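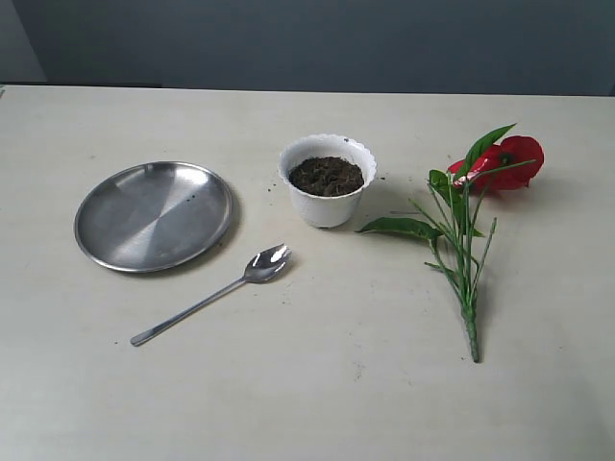 Un pot de terreau, une cuillère, une assiette en inox et une fleur rouge artificielle.

Le matin du match contre Lenton, ma grand-mère rempotait ses géraniums comme si de rien n'était. Elle avait lavé mon maillot la veille, le 7, celui de Mostetside, et l'avait suspendu près du poêle – il sentait un peu la soupe, mais je n'aurais jamais osé le lui dire.

J'avais seize ans et je jouais à l'aile pour la première fois. Elle n'entendait rien au rugby, la chère femme, et confondait toujours la mêlée avec la touche. 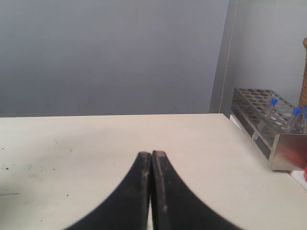 Un coin de table clair.

À la mi-temps, nous perdions 21 à 6, et la pluie de février nous coulait dans le cou. Je l'ai cherchée des yeux dans la tribune : elle était debout, sous son grand parapluie vert, et criait des encouragements aux deux équipes à la fois.

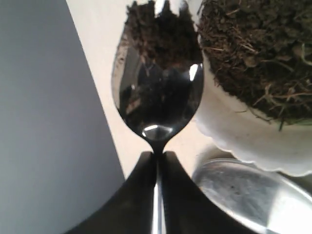 Nous n'avons pas gagné, bien sûr. Mais j'ai marqué en coin, tout à la fin, et sur la route du retour elle m'a demandé très doucement si c'était bien moi qui avais posé le ballon. J'ai dit oui, et elle m'a resservi du thé de sa vieille thermos.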